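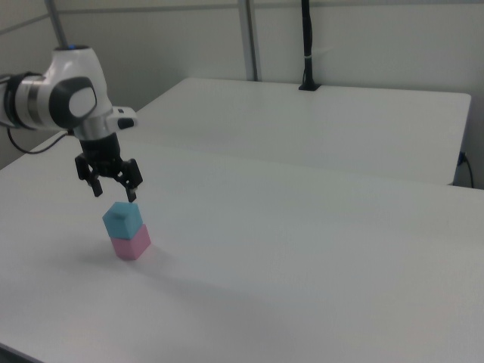 Public libraries in the Plusthorpe district have lent household goods alongside books since September, and the service now has 649 registered borrowers. Members may take out sewing machines, carpet cleaners, folding chairs and wallpaper tables for up to 2 weeks at no charge. Large tables are in steady demand, and a plain white one, with a broad top, suits cutting out fabric as well as it suits a family meal. Bookings are made at the main desk or by telephone.

The scheme began in Jomthorpe, where the branch held 209 items by the end of its first year. Maja Jabłońska, head of lending for the district, considers that the library's older duties have gained from the change. "People come in for a drill and leave with a novel," she said. "Our evening opening has become worthwhile again."

Repairs are carried out under an agreement with Lumbantobing, a local firm, and each item is tested on its return. The district intends to hold 400 items across all branches, with garden tools to be added first at Jomthorpe.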